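4.2 Lids and the resting place problem

In the interviews, the lid was the item about which the participants had the most to say. A pan has its place on the stove and a plate has its place on the table, but a lid that is taken off during cooking has no place of its own. We call this the resting place problem. Munteanu, in her earlier study of shared kitchens in Midilau, noted the same difficulty but treated it as a question of storage. Our material suggests that storage is only a small part of it.

We coded 443 diary entries in which a lid was mentioned. Three resting places appear again and again: flat on the work surface with the knob up, flat with the knob down, and leaning against a wall or a jar. Participants who put the lid down with the knob up gave stability as their reason. The lid does not roll, and the knob is ready for the hand. Participants who turned it over wanted to keep the inner side away from the surface, and they accepted that it may rock on its knob. Leaning was most common in kitchens with a narrow work surface, and it was also the habit that produced most complaints from other members of the household.

The distance between pan and lid was a second theme. Bednárik and Tahiri write that cooks keep the lid "within one arm" of the pan, and our diaries mostly support this. When the surface was wide, however, people let the two items drift apart – in six households the lid was regularly left on a different surface from the pan. These cooks did not describe this as a problem until they needed the lid in a hurry.

Glass lids need a separate remark. With a clear lid, the cook can look at the food without lifting it, and so it is taken off less often. On the other hand, several participants found a clear lid hard to notice when it lies on a pale surface, and two of them said that they look for the knob and not for the lid. A knob in a strong color was therefore seen as useful. Figure 6 shows a lid of this type some way apart from a saucepan on a white table, with the knob upward.

We return to the question of handles in Section 4.3, where the direction of the pan handle is discussed together with the position of the lid.

Figure 6. Clear glass lid with blue knob, and dark saucepan with blue handle.
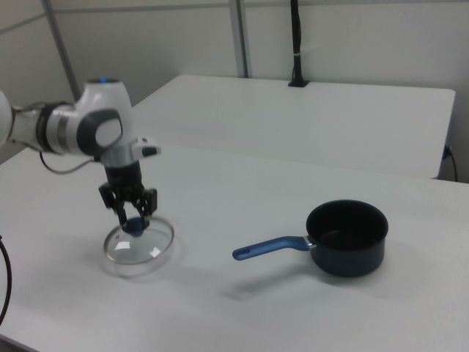 Why do some cooks put a lid down with the knob facing the table?
They want to keep the inner side of the lid from touching the work surface, even if the lid may then rock a little.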